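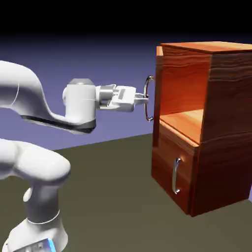
Wulton Community Kitchen – progress report to the Weidemann Fund
12 March 2026

Dear Mireille,

Thank you again for your patience over the winter, and for the kind note you sent with the second payment, which went up on the wall by the kettle and has stayed there. I promised you a proper account of how the cooking sessions are getting on, so I have made a pot of tea and will try not to ramble too much.

The main news is that 171 people have now eaten with us since the grant began, and 60 of them have come back to cook as well as eat. We had hoped for more cooks by this stage, I must admit, and the morning sessions are still thin. The evenings are another matter altogether! Iason Makris has been leading those, and his lentil and lemon soup has been asked for so often that we now print the recipe and leave a pile by the door.

December was difficult. The boiler at the hall gave up and we lost two sessions while we waited for a part, though Gunther Rothe very generously let us use the chapel kitchen for the Christmas meal. It is a tight squeeze in there – one oven, and not a very even one – but we managed roast vegetables, a nut loaf and far too much trifle.

On spending, we are a little under on ingredients, mostly thanks to the surplus boxes from Lurnetti, and a little over on travel. Several of our older guests can't manage the hill, so we have been paying for taxis home after dark. I would like to move some of the food money across to cover this, if you are happy with that, and Till Frerichs will send the figures separately with the receipts.

We have also started a small baking group for new parents, which wasn't in the original plan but grew out of people chatting over the washing-up. There are three families so far. They make flatbreads mainly, and some very good cheese scones.

Still to do before the summer: food hygiene training for the new helpers, a second set of decent knives, and another go at advertising the mornings through the surgery and the library. Do come and have lunch with us if you are ever over this way.

With warm wishes,
Torben Rothe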